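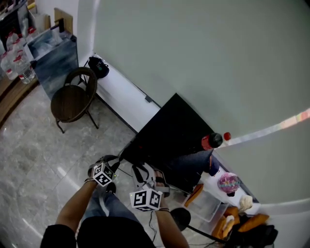
# How a Clay Pot Is Made

Clay is a kind of earth. It is made of very tiny, flat grains of rock with water between them. The grains slide over each other when you push, and they stay where you leave them. A potter uses this to make cups, bowls and jars.

## Getting the clay ready

Fresh clay has air bubbles in it. The potter presses and folds the clay on a table, much as a baker works bread dough. This is called wedging. It pushes the air out and makes the lump equally soft all the way through.

## Shaping

There are several ways to shape a pot. The oldest is the pinch pot: you press your thumb into a ball of clay and squeeze the wall thinner as you turn it. A coil pot is built from long ropes of clay, stacked in rings and smoothed together.

Many potters use a wheel. The wheel is a flat disk that spins. The potter puts a lump of clay in the middle, wets both hands, and holds the clay steady until it stops wobbling. Then the potter presses down to open a hole and pulls the wall up slowly between the fingers.

## Drying

A new pot has to dry before it is fired. At the halfway stage it is called leather-hard. It is firm but can still be carved, and this is when handles are joined on with wet clay called slip. Clay shrinks as it dries. If one side dries faster than the other, the pot may crack.

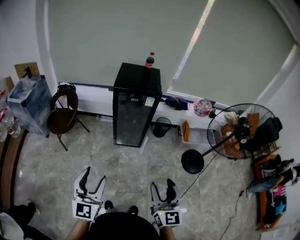

**Kimesham, 21 November 2020**

## Firing

The oven for pots is called a kiln. Water boils at 100 degrees Celsius, so the kiln is kept below that at first to let the last dampness leave slowly. Steam trapped inside a thick wall can break the pot. After that the kiln gets much hotter, and the clay changes for good. It can no longer be softened with water.

Most pots are fired 2 times. The first firing makes bisque, a hard clay that still soaks up water. The potter then brushes on glaze or dips the pot in it. In the second firing the glaze melts, and it sets into a thin layer of glass as it cools.

## One potter's numbers

Yuzuki Yokoyama makes bowls at the Sekside pottery. Her small kiln holds 65 bowls. She leaves each batch to dry for 4 days before the first firing. Pichit Sukprasert mixes the glazes there and writes every recipe in a notebook.

## Words to know

- **Wedging:** pressing and folding clay to remove air
- **Slip:** clay mixed with water until it is runny
- **Bisque:** clay that has been fired once
- **Kiln:** an oven for firing clay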